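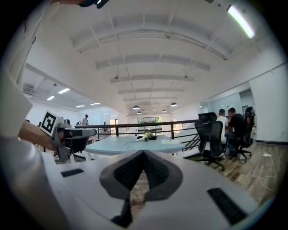

4. Première mise en culture de votre levain Verow

C'est le chapitre le plus plaisant du guide ! Prévoyez un bocal bien propre, une balance et le sachet de ferment Grellton fourni avec le coffret.

1. Versez 200 g de farine de seigle dans le bocal, puis ajoutez le contenu du sachet.
2. Incorporez la même quantité d'eau tiède et mélangez à la spatule jusqu'à ce qu'il n'y ait plus de grumeaux (une pâte un peu collante, c'est parfait).
3. Posez le couvercle sans le visser.
4. Placez l'élastique au niveau de la pâte : vous verrez la montée d'un coup d'œil, et quel bonheur la première fois !
5. Laissez reposer 16 heures à l'abri des courants d'air.

Remarque : si vous commencez le vendredi soir, le levain sera prêt à être nourri le samedi, et vous aurez tout le week-end pour l'observer.

ATTENTION : ne fermez jamais le bocal hermétiquement pendant la fermentation. Le gaz doit pouvoir s'échapper.

6. Retirez la moitié du mélange et nourrissez le reste (voir le tableau des rations, chapitre 5). Recommencez chaque jour pendant 6 jours.

Remarque : en juillet, la pâte monte nettement plus vite. Passez à deux repas par jour et choisissez un coin frais de la cuisine.

Pièce de rechange : joint de couvercle, réf. 543.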